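Trikthorpe Changes Baggage Rules on Airport Bus

15/05/2018

Riders on the Trikthorpe airport bus will be able to bring one large suitcase on board at no extra charge starting next month, under new rules posted by the bus company, Volum.

Until now, any bag too big for the overhead rack cost $3 each way. The fee was brought in when the route opened and was meant to cover the time drivers spent loading the hold. Volum says it will drop the charge on all trips, including the early morning runs that leave before the ticket office opens.

A second large bag will still cost $3. Carry-on bags, backpacks and strollers stay free, as they are now. Skis, bikes and other long items must be booked the day before by phone or at the Robles Street office.

The change follows a rider survey the company ran in April. Volum received 144 completed forms, most of them handed in on the bus. The baggage fee was the most common complaint, ahead of late buses and the lack of a shelter at the Robles Street stop. Several riders wrote that they had paid the fee in cash and were not given a receipt, which made it hard to claim the cost back from an employer.

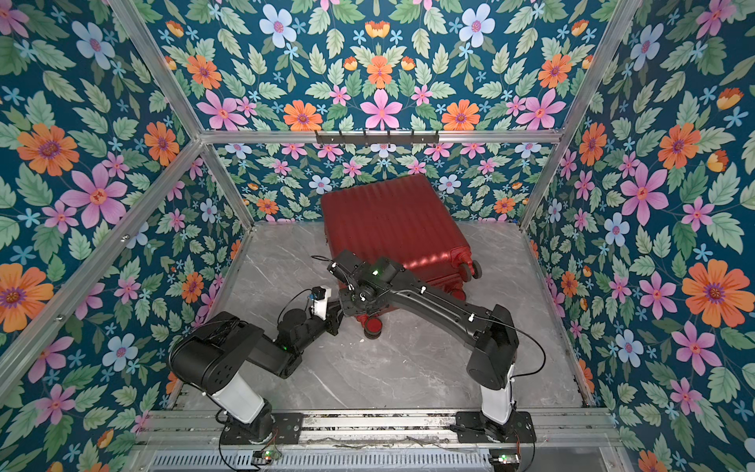 Volum is also changing where bags are kept. Four seats at the front of each bus will come out and a floor-level rack will go in. Riders who get off before the airport will be asked to use this rack so that the driver does not have to open the hold at every stop. Bags going all the way to the terminal will still travel underneath.

Each bus will have 9 trips a day under the summer timetable, the same as last year. The first leaves Robles Street at 4:40 a.m. and the last one back leaves the terminal at 11:15 p.m. The one-way fare stays at $7 for adults and $4 for children under 12. Monthly passes are not affected.

The company is asking people to put a name and phone number on every bag. It had 145 items in its lost property room at the end of April, and fewer than half had any label on them. Suitcases are held for 60 days and can be picked up at the Robles Street office on weekdays. Riders need to show ID and describe what is inside.

Work on the racks is being done at the Clovesik garage, two buses at a time. Some trips will be run with older buses while this goes on, and those buses do not have a wheelchair lift. Anyone who needs the lift should call the office before traveling so that the right bus can be sent.

The shelter at Robles Street is a matter for the town, which owns the sidewalk. Volum says it has sent the survey results to the town's roads department and has not yet had a reply.

Printed copies of the new baggage rules are available from drivers and at the ticket office.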